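Disteo fold-flat mailer boxes -- quick review

Ordering boxes again because we ship more in November than the rest of the year put together. Used Brundel for ages, they went up in price, so a bundle of the Disteo brown mailers came instead. Been through most of it now. Notes while I remember.

Delivery fine. Flat bundle, two straps, corners on the outer few a bit crushed but the rest ok. Size runs true, my candle tins go in with room for a sheet of tissue on top. Not much more than that.

Board is decent. Stiffer than the Brundel ones, which is good for the post and bad for your thumbs. The score lines are the weak spot -- on some boxes they fold clean, on others you have to run a ruler down first or the crease wanders off and the lid sits crooked. Same bundle, so who knows. Do the creases before you try to stand anything up. I didn't for the first lot and tore a side flap.

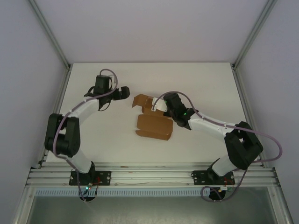
Partway through folding, with the small white label on the upper part.

Folding order: sides up, front over, tabs into the slots, lid last. Leaflet has it the other way round and its wrong, or at least it never worked for me. Slots are tight on the first go. Push the tab in at an angle and it clicks, push it straight and it buckles. Once they're up they stay up, no tape needed for light stuff. Over a couple of pounds I'd tape the bottom anyway.

Speed: up to 15 boxes while the kettle boils and the tea brews, if I've pre-creased. Half that if not.

Postage survival -- one squashed corner reported so far, contents fine. Color is plain brown, takes a rubber stamp well, ink dries fast and doesnt bleed.

Would I buy again? Yes for the small size. The bigger one I'd stay with Brundel, the Disteo lid bows in the middle.

4 out of 5. Lost one for the creases.

Comments

Arsen Kravets
Same problem with the score lines. Bone folder from the craft drawer sorted it, much quicker than a ruler.

papertrail_jo
Do the lids pop open if you stack them? Mine did with Zhuravel and I gave up on the no tape thing.

Reply from author
Not so far but I only stack 2 high. Will try more.

mags1592
Thanks, ordering the small ones tonight

Contact | Copyright Flurkico Reviews | Back to top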